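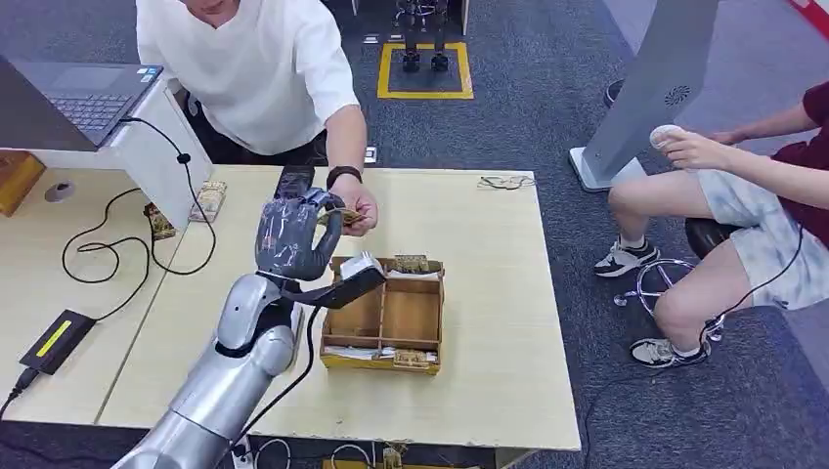 Figure 7.1 A wooden tray divided into compartments by thin partitions.

Chapter 7
Sorting and Storing Small Parts

7.1 Introduction

Chapter 6 dealt with goods that are stored one to a shelf or one to a pallet. The present chapter deals with small parts: screws, washers, seals, fuses, sachets and similar items that are held in quantity and issued a few at a time. The cost of a single item is low. The cost of finding it, or of issuing the wrong one, is often many times higher, and most of the methods in this chapter are aimed at that second cost.

A small part is taken here to be any item that can be picked up between finger and thumb and that weighs less than 660 grams. The limit follows the practice of the Bendstead stores, which are used as the main worked case in Sections 7.4 to 7.6. Other writers set the limit by volume. The choice makes little difference to the results, provided that one rule is kept throughout a given store.

7.2 Terms used

A compartment is a space closed on all sides but one. A tray is a set of compartments that is lifted and moved as a unit. A bin is a single container that is moved on its own. A partition may be fixed or sliding; unless stated otherwise, partitions in this chapter are fixed.

The fill of a compartment is the volume of the parts it holds divided by the volume of the compartment. Loose parts do not pack closely, and the fill of a compartment that looks full may be little more than half. The working fill is the highest fill at which a part can be taken out without disturbing its neighbours - in practice, without parts spilling over a partition.

A line is one kind of part, whatever the quantity held. The Bendstead stores hold 3,000 lines, of which 410 account for most issues in a normal month. The remaining lines move slowly, and some do not move at all between one yearly count and the next. Stijn Prins, who drew up the Bendstead layout, placed fast lines in shallow trays at bench height and slow lines in deep bins below. This arrangement is known as the split layout and is compared with the single-run layout in Section 7.5.

7.3 Choice of compartment size

Two errors are common. In the first, all compartments are made the same size, and large parts are then spread over several of them. In the second, each compartment is made to suit the part it first holds, and the tray cannot be used again when the stock changes. The Tennant rule, given in full in Section 7.4, avoids both by allowing only a short list of sizes, each twice the volume of the one before.

The rule needs three quantities for each line: the volume of one part, the number held between deliveries, and the working fill. The first can be measured directly. The second is taken from the issue records. The third is found by trial, using the method set out in Exercise 11 at the end of the chapter.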